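# Olell Robotics Club - questions we keep getting

I'm Fermín Ulloa, I run the build nights with Wendelin Koller, and between us we get the same dozen emails every fall. So, answers!

**Do I need to know how to code?**

Nope. About half of what we do is hands-on stuff like cable routing, bolts, tape and arguing over brackets. If you want to code, great, we'll sit you next to Wendelin and you'll be writing small motion scripts before long.

**What does it cost?**

Dues are $20 a semester, which mostly goes to screws and snacks. If that's a problem, tell me and we'll forget about it.

**What are you working on right now?**

The Verard project, which is our pick-and-hold entry for the Illville meet in April. The table is 600 mm deep this year, so everything has to happen in a pretty tight space.
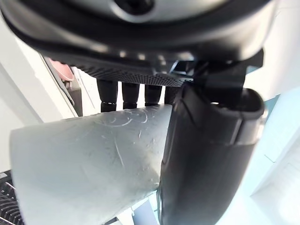
Grip is where new members spend most of their first month. You learn how hard to close, where to make contact, and how to tell a good hold from one that's going to slide. We like round parts for this because they're annoying - a cylinder gives the finger very little to press on, and ours is a light grey one covered in fine white scratches and scuffs. Please don't polish it! Scored runs don't care how pretty the part is, and I'd much rather you practice on something you're not afraid to bang up.

**How is the Illville meet scored?**

Out of 1,000 points. We got 645 last year and lost most of the rest on dropped parts, so yes, I'm a bit obsessed with grip.

**Can I come late?**

Sure, doors open at 6:30 and people drift in until 8. Just don't walk up to a moving arm - say hi from the door and wait for someone to pause it.

**Is there a trip?**

We're hoping to visit our partner club in Cáceres next summer. Nothing is booked, so don't buy a suitcase yet.

**Can I take parts home?**

Hand tools, yes, if you sign the sheet. Anything bolted to the arm stays put. And if you borrow the small hex keys, bring them ALL back (you know who you are).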